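Cómo lavar el uniforme de sófbol sin que parezca que ha jugado él solo

El sófbol ensucia de una manera que otros deportes no conocen. El fútbol deja barro, que al menos tiene la decencia de irse. La tierra roja del diamante, en cambio, se instala en la rodilla del pantalón blanco y empieza a recibir correspondencia. En casa juegan dos y yo lavo para cuatro, así que algo he aprendido, casi todo por la vía cara.

Antes de mojar nada

Deja secar la mancha. Sí, ya sé que tu instinto es meterla bajo el grifo. Cuando la tierra esté seca, saca el pantalón al balcón, sacúdelo y cepíllalo con un cepillo de cerdas duras, siempre desde el revés si la tela lo permite. Hazlo lejos de la ropa tendida del vecino.

La tierra roja

Agua fría y jabón en pastilla, del de toda la vida, frotado en seco sobre la mancha. Tres horas de remojo. El agua caliente fija el color, y entonces tendrás un pantalón blanco con rodilleras de color teja hasta que la criatura cambie de talla.

Nada de lejía: con el hierro que lleva esa tierra, el blanco se vuelve de un amarillo hospital. Si después del remojo queda sombra, una cucharada de ácido cítrico disuelta en un litro de agua, veinte minutos y a aclarar bien. Pruébalo antes en una costura.

La hierba

Aquí manda el alcohol de farmacia con un algodón, a toquecitos, y luego detergente líquido. No frotes en círculos, que solo haces la mancha más grande y más redonda. Cuidado con los números estampados: el alcohol los despega. Zsófia Pintér, la catcher del equipo de la mayor, jugó todo septiembre con medio 4 en la espalda.

Los calcetines

Del revés, siempre. Dentro de cada calcetín de sófbol vive un segundo campo de juego. Vacíalo en el cubo de la basura y no en el filtro de la lavadora, que el técnico cobra por desplazamiento.

El guante

El guante no se lava. Lo escribo así de claro porque en esta casa alguien lo metió en el programa de delicados —no diré quién, pero estaba yo sola—. Paño apenas húmedo, secado a la sombra con una pelota dentro y un poco de crema para cuero en la palma, poca. Si huele, bicarbonato toda la noche y se sacude por la mañana.

Para la crema y el bicarbonato uso cualquier vasito que ya no salga a la mesa.

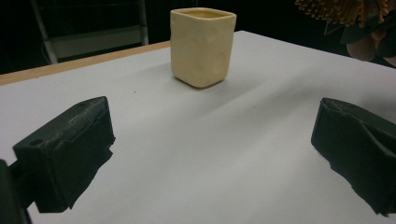
Vasito de cerámica en amarillo mantequilla, con sus abolladuras.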